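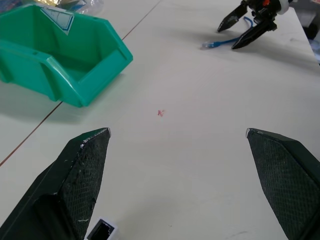 posted by Leif Stougaard | workshop notebook | May | 2 comments

Hide glue again, Dalen chair seat rail

Started 7:40 am. Second go at the rail joint on the Dalen side chair. First one let go overnight, clean off the tenon, glue like brown sugar on both faces. Starved or chilled, can't tell which. Both probably.

Soaked a fresh batch last night, granules just covered with cold water, lid on. Swelled up nicely by morning. Into the pot, slow heat. The old pot thermostat is still reading low so I used the kitchen probe, held at 140 F. Do not trust the dial. I wrote this on the lid in marker and then somebody wiped the lid.

Consistency check – runs off the brush in a thin steady string, no drips, no lumps. Previous batch was dripping in blobs and I used it anyway. Dumb. Added a splash of hot water twice over the morning, it skins over fast with the window open. Close the window next time.

Old glue cleanup took way longer than the glue-up. Warm vinegar on a rag, wrapped round the tenon, wait, scrape with the dull chisel. Mortise was worse. Someone had been in there before with white glue, you can tell from how it goes rubbery and rolls up instead of dissolving. Had to pick it out with a dental tool. Shaved off a little wood on the show side, not much, but the fit is looser now than I want.

Shim or no shim. Went back and forth. Cut a strip of veneer from the walnut offcuts, too thick, planed it down, snapped it. Second strip fine. Glued it to the inside cheek of the tenon only, so the outside shoulder still lands where it did. Dry fit is good, goes home with hand pressure and one tap. Should have let the shim set longer before the dry fit, it crept a bit at the top edge. Trimmed it.

Warmed the parts this time. Heat gun on low, held well back, keep moving. Rail and leg both warm to the hand, not hot. This is the whole trick I think. Shop was cold first thing and last time the leg had been sitting on the concrete all night. Glue gels the second it touches cold wood and then you are clamping jelly.

Order of work, for whoever does the other side:

clamps set and padded before the glue comes off the heat
warm both parts
glue in the mortise, then on the tenon, then straight together
one tap, clamp, check square, leave it alone

Checked diagonals, out by 2 mm. Shifted the clamp toward the back leg and it came in. Squeeze-out all the way round, which we did not get last time. Left it to gel and peeled it off with a thumbnail, then a damp rag, barely damp. Finish on this chair is shellac and it blushes if you look at it wrong. Small cloudy spot by the front corner, will deal with it when I touch up.

Clamped 10:15. Staying in clamps till tomorrow, I don't care what the jar says.

Other stuff:

The Grirmont stool. Seat weave is sagging but the frame is sound, wiggled every joint. Quoted for the weave only. Waiting to hear back. If they want the legs stripped that's a different price and I said so.

Golora table leaf. Moved back to the rack, still cupped. Had it hollow side down on damp towels for two nights and it flattened some, then went most of the way back once it dried. Finish on one face only, bare underneath, so of course. Thinking a thin coat of shellac on the underside once it's as flat as it's going to get. Don't want to kerf it. Don't let me kerf it.

Hurno bandsaw – blade is drifting left again. New blade, so it isn't the blade. Guides looked ok. Top wheel tire has a flat spot, felt it with a finger while turning by hand. Need to order a tire, measure the wheel properly this time, 37 cm is what I have scribbled on the wall but I don't know if that was the wheel or the old tire lying flat. Unplug it before measuring.

Glue granules getting low, enough for one more small batch. Liquid stuff in the fridge is past its date, tested a drop on paper and it was still tacky after lunch. Threw it out. Vinegar also nearly gone.

Tomorow: clamps off, rack test on the rail, start cleaning the other side if the first one holds. Cut the shim first and let it set properly befor dry fitting. Close window.

4:50 pm. Joint looks tight at the shoulder all round. Pot washed, brush in water.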